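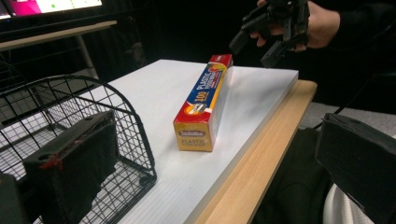
Filet rebondisseur Mudura de Trutness : mon avis après une demi-saison

Je préfère prévenir tout de suite, je ne suis ni entraîneur ni ancien joueur de quoi que ce soit. Je suis le parent qui reste au bord du terrain avec les gourdes, et qui a une fille milieu de terrain, pointure 37, persuadée que son pied gauche ne lui servira jamais. Elle réclamait un mur pour s'entraîner. On n'a pas de mur (enfin si, celui de la voisine, et on tient à rester en bons termes), alors en septembre j'ai commandé le Mudura chez Dutau, 58 euros livré, le prix d'une paire de crampons d'entrée de gamme.

Le montage

J'avais lu des choses terribles sur le montage de ces filets et j'avais prévu l'après-midi entier. Il m'a fallu 30 minutes, notice comprise, et encore, j'ai mis un montant à l'envers et je suis reparti de zéro. Les tubes s'emboîtent bien, les ergots sont francs. Ce qui m'a fait transpirer, ce sont les élastiques : les derniers, dans les angles du bas, demandent une vraie poigne, et je conseille de les poser à deux, un qui tire et un qui accroche. La notice, elle, est traduite avec beaucoup d'optimisme. J'ai mis un moment à comprendre que la « jambe de repentir » était le pied arrière réglable !

Sur le terrain

Franchement, c'est du plaisir. Le ballon revient vite, assez droit quand on frappe au centre, avec un peu plus de fantaisie dès qu'on s'approche des bords. Au début ma fille pestait contre ces retours de travers, et puis elle s'est mise à les chercher, parce qu'en match les ballons propres dans les pieds ne sont pas si fréquents. L'inclinaison se règle sur trois crans. Celui du bas renvoie au sol, parfait pour les passes et les contrôles; celui du milieu donne des ballons à mi-hauteur, un peu casse-pieds à négocier ; le plus haut sert pour la tête et les volées, et c'est de loin le préféré des copines qui passent goûter.

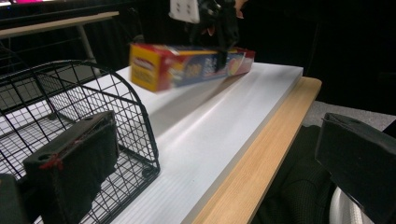
Boîte en carton rouge, jaune et bleue, tenue par le dessus.

Deux réserves, tout de même. Les sardines fournies sont trop courtes pour une terre un peu meuble, et sur une frappe appuyée l'ensemble recule — pas dangereusement, mais assez pour qu'on doive le replacer entre deux séries. J'ai fini par acheter des piquets de tente plus longs et le problème a disparu. L'autre point concerne la mousse qui entoure le tube supérieur : elle s'est fendue en novembre, côté soleil, et le service client m'a proposé un bon de réduction quand j'espérais simplement un morceau de mousse.

Face au Kang

Des amis ont le Kang, plus large et nettement plus lourd, et nous avons pu jouer avec les deux le même après-midi. Le Kang ne bouge pas d'un poil, son filet est plus tendu et les retours sont plus réguliers. Il faut par contre lui trouver une place définitive, tandis que le Mudura se replie et dort derrière la porte du garage. Si vous avez un grand jardin et un adolescent qui frappe fort, je prendrais le Kang sans hésiter. Pour une enfant qui travaille ses contrôles avant le dîner, le Trutness me paraît bien suffisant.

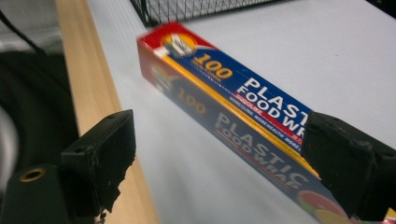
Une lectrice m'écrit qu'elle a le même filet depuis deux saisons et que les élastiques du bas ont lâché chez elle au premier hiver passé dehors. Elle les a remplacés par du sandow au mètre, un peu plus épais, et trouve les rebonds plus vifs qu'à l'origine. Elle ajoute que le cran du haut prend du jeu avec le temps et qu'il faut resserrer la molette avant chaque séance.

Je suis allé vérifier la nôtre dans la foulée et elle avait effectivement bougé. Pour les élastiques, rien à signaler pour l'instant, mais nous rentrons le filet tous les soirs. Ma note : quatre sur cinq, et je referais l'achat. Quant au pied gauche, il a donné une passe décisive en mars, et on en parle encore à table.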